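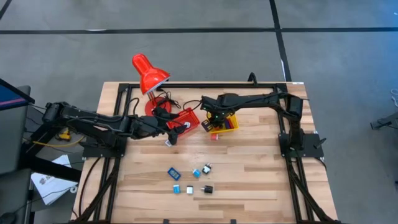

Butcher-block top, red basket and yellow basket on it.

Oil finish on a laminated worktop: dull patches and a hairline crack after one winter
Posted in Surfaces and Joinery. Viewed 2743 times.

I fitted a laminated hardwood worktop in our utility room in May and finished it with two coats of Mosar hard oil. The top is 600 mm deep, screwed down to the cabinets through plain round holes at the front and back rails. No slots. Heating has been on since autumn. I now have dull patches near the sink and a fine crack, perhaps a hand's length, running with the grain. Two questions. Can I re-oil only the patches, or must the whole top be sanded? And does the crack need filling first? The tin says recoat "as needed", which is no use to me.

Asked Monday, January 20, 2020

Reply 1 (accepted)

Deal with the fixings before the finish. A top of that depth moves across the grain between summer and winter. If it is held tight at front and back, the stress has to go somewhere, usually a glue line or a weak spot in one board. Take out the rear screws, open the holes into slots running front to back, and refit with washers, snug but not hard down. Leave the front row as it is.
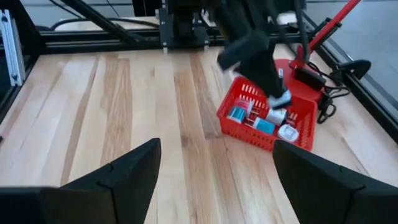
Cracks along the grain fall into two groups. A gap exactly on a glue line is a failed joint and will want glue and clamps. A crack inside a single board is more often an old drying check, which may have been there under the oil from the day you bought it. The knotty darker plank here has a thin crack, and I would treat yours the same way if it sits within a board. Mark both ends in pencil and look again in a month. If it has not grown, rub in oil, wipe off and leave it. Do not use rigid filler in winter, when the gap is at its widest.

For the dull patches, local re-oiling is fine with a hard oil. Wash, dry overnight, abrade lightly with the grain, thin coat, wipe off all surplus within the time on the tin. Feather past the edge of the patch. Lay the used cloths flat outdoors to dry, as they can self-heat if bunched up.

Reply 2

I would sand the lot. I used Vodusov oil and the patches always showed. 120 grit then 180, roughly 1000 ml covered my top with plenty over. Might be different with yours.

Reply 3

Agree with the first reply on slots. Skasik sell ready-slotted brackets if you can't get a drill in at the back. Desjardins ones are thicker but need longer screws, so check they won't come through the top. 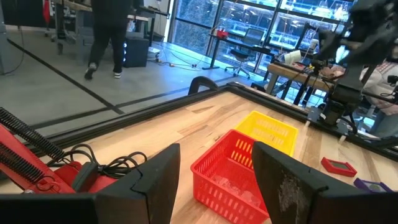 Dull areas by a sink are mostly standing water, and the usual cause is something wet left on the oil. Solid-bottomed washing-up bowls are bad for it. Vented baskets like the red and yellow ones are better for pegs and cloths, but whatever drips through the slots still ends up on the wood, so put a tray underneath. Also wipe along the back edge, where the sealant meets the top. Mine went grey there first.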